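Bergeron Dive Center
Boat and Rental Gear Inspection Checklist with Comments
Boat: Fenon. Inspected Fri 12 June by Zohreh Pakzad

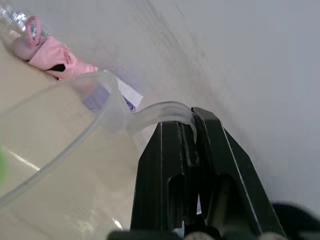
Clear plastic container, handle side.

Marks used: OK, FIX (boat may sail, repair before next inspection), HOLD (item stays ashore until cleared), N/A.

SECTION A. CYLINDERS

A1. Visual inspection stickers in date on all rental cylinders. OK
A2. Hydrostatic test stamps in date. FIX
Comment: Two steel cylinders come due in August. Send them out early, the test shop gets slow at the end of summer. Write the due date on the shoulder tape as well as in the book.
A3. Valve opens and closes smoothly by hand, no tools needed. OK
A4. Valve O-rings present, no nicks or flat spots. FIX
Comment: Changed on four cylinders. The spares packet is now nearly empty. Please reorder before the weekend.
A5. Fill pressure checked with the shop gauge, at least 2,900 psi for guest dives. OK
Comment: One cylinder was low and was topped up on the dock. Checked again after it had cooled down.
A6. Cylinders strapped in the rack, straps not frayed. FIX
Comment: Port side rack, second strap from the stern has a worn edge near the buckle. It still holds. Replace it.
A7. Air smell and taste check. OK

SECTION B. REGULATORS AND GAUGES

B1. Annual service tag attached to each set. OK
B2. Mouthpieces whole, zip ties tight. FIX
Comment: Set 10 had a bite hole on the left tab. New mouthpiece fitted. Set 4 had a loose tie, replaced.
B3. Hoses: pull back the hose protectors and look for cracks at the first stage end. HOLD
Comment: Set 7, inflator hose, small cracks under the protector. The set is hanging on the red hook in the service room with a tag on it. Do not borrow parts from it.
B4. Primary and backup second stages breathe easily, no free flow in the rinse tank. OK
Comment: Set 2 bubbled a little when dropped in mouthpiece up. Stopped when turned over. Normal for that model.
B5. Pressure gauge reads zero with the air off. OK
B6. Gauge reading in pressurized condition compared with the shop gauge. FIX
Comment: The Hanex gauge on set 5 reads 50 psi high. We now teach guests to turn back at 850 on intro dives and be on the surface with no less than 700, so a high reading matters. Swap it before set 5 goes out with a guest.
B7. Depth gauges and computers agree to within two feet at the pool bottom. OK

SECTION C. BUOYANCY VESTS

C1. Inflate fully, leave 10 minutes, check for loss of air. OK
Comment: Medium vests took longer than the rest to check as they had been stacked wet. Hang them, please.
C2. Inflator button does not stick. FIX
Comment: One small Lornier vest had a slow button. Soaked in warm water, worked the button until it sprang back, then tested it again. Fine now, but look at it again next time. If it sticks a second time, the inflator gets replaced.
C3. Dump valves seal and pull cords are attached. OK
C4. Weight pockets click in and release with one pull. OK
C5. Cylinder band holds when wet. OK
C6. Whistle on each vest. FIX
Comment: Three missing. Replaced from the drawer.

SECTION D. MASKS, FINS, SUITS AND WEIGHTS

D1. Mask skirts and straps free of tears. OK
D2. Fin straps and buckles. FIX
Comment: One buckle broken on a large pair. Pair taken out of the bin.
D3. Wetsuit zippers run to the top. OK
D4. Wetsuits rinsed with disinfectant after each trip and fully dry before folding. OK
Comment: The measuring line on the jug by the rinse tank had worn off and has been marked again.
D5. Weights sorted and labeled, lead not flaking. OK

SECTION E. EMERGENCY EQUIPMENT

Everything in this section must be OK before the boat leaves. There is no FIX mark here.

E1. Oxygen cylinder full, regulator attached, wrench in the case. OK
E2. Oxygen masks, adult and child size, sealed in their bags. OK
E3. First aid kit complete against the list inside the lid. OK
Comment: The burn gel was out of date. Replaced before sign-off.
E4. Marine radio, test call answered. OK
E5. Flares in date. OK
E6. Life jackets for the full passenger count of 29, plus crew. Child sizes separate. OK
Comment: Child jackets had been moved under the bow bench. Put back in the marked locker by the ladder.
E7. Fire extinguishers charged, pins in, brackets tight. OK
E8. Recall signal works underwater. OK
E9. Emergency plan card posted at the helm, phone numbers current. OK
Comment: The old card still had last season's number for the shop. New card laminated and posted.

SECTION F. DECK AND LADDER

F1. Dive ladder locks down, pins on lanyards. OK
F2. Ladder treads, grip not worn. FIX
Comment: The lowest tread is getting smooth. Tape ordered.
F3. Dive flag raised and lowered, halyard free. OK
F4. Current line and float, at least 100 feet, no knots. OK
Comment: Recoiled. It had been put away in a tangle again.
F5. Propeller guard secure. OK
F6. Drinking water filled, cups stocked. OK
F7. Roll call sheet on the clipboard, pencil attached. OK

OPEN ITEMS

1. Regulator set 7: new inflator hose.
2. Set 5: replace gauge.
3. Port rack strap.
4. Two cylinders out for hydrostatic test.
5. Ladder tread tape.
6. Valve O-rings, reorder.
7. Fin buckle, large.

Result: Fenon cleared for intro and certified dives. Sets 5 and 7 stay ashore.

Signed: Z. Pakzad
Copy in the blue binder at the helm, original in the shop office.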